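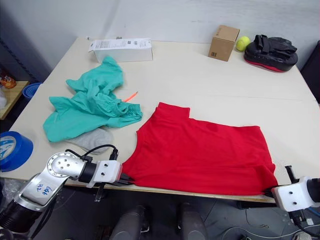
Photo: Yabsira Moges / Stadon

Shrinkage claims in cotton knits: what the returns data can and can't tell us
Speaker notes, version of 8/11/21

Slide 1. Title. Say name and department. Slides will be on the Stadon shared drive after the session. Questions at the end, except on definitions, which people should ask right away.

Slide 2. Scope. The talk covers length and width change in finished cotton and cotton-blend tops after home laundering. It does not cover color loss, pilling or seam failure. Seam twist comes up once, on slide 6, and only as something that gets reported as shrinkage by mistake.

Slide 3. Where the shrinkage comes from. Separate the mechanisms before showing any numbers.
Relaxation shrinkage: the fabric was stretched during knitting, dyeing and drying, and lets go of that tension when it gets wet and is free to move. Most of it shows up in the first few washes.
Consolidation: loops move closer together under tumbling. It builds up over more cycles and depends heavily on the dryer.
Knits usually lose more in length than in width, and some gain width. A customer who says a shirt "got smaller" may have one that got shorter and wider. Pause here. The claim form does not capture this.

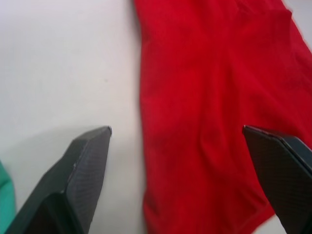 Slide 4. The data set. 3,721 claims coded as "shrunk" between the Itow launch and the end of July. One claim is one garment. Exchanges for a larger size before first wash were removed. Flamaver and Sisay lines are kept separate throughout, as the two mills finish differently – Flamaver compacts after drying, Sisay does not.

Slide 5. What the form asks. Size, style number, number of washes, free text. It does not ask for dryer setting. Most of the free text is no help. Read two entries aloud, then move on. Do not read more than two.

Slide 6. Returned garments, measured. We pulled 20 from the claims and measured them flat after conditioning. Points to make:
Body length is taken from the high shoulder point to the hem, at rest, with no pulling. Smooth the wrinkles out with the flat of the hand and stop there.
Original dimensions are unknown. We compare against the spec, so the cutting tolerance is inside our result.
In eight of them the length was within tolerance. The complaint in those cases was most likely seam twist or fit.
This is a small sample and was not drawn at random. Say so before somebody else does.

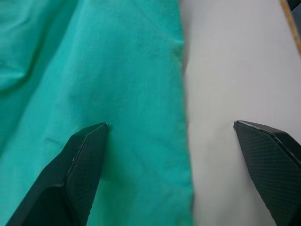
Slide 7. Wovens. Short slide. Poly-cotton wovens are included for reference only. The loop structure is absent, so consolidation as described on slide 3 does not apply, and the polyester share limits the rest. If time is short, skip to slide 8.

Slide 8. Requests.
Add dryer setting to the claim form.
Split "shrunk" into length, width and twist.
Record pre-wash measurements on a retained garment from every dye lot.
The third item costs bench time – Yabsira Moges has the estimate and can answer on staffing.

Backup slide. Template for marking benchmarks on a test garment. Show only if asked.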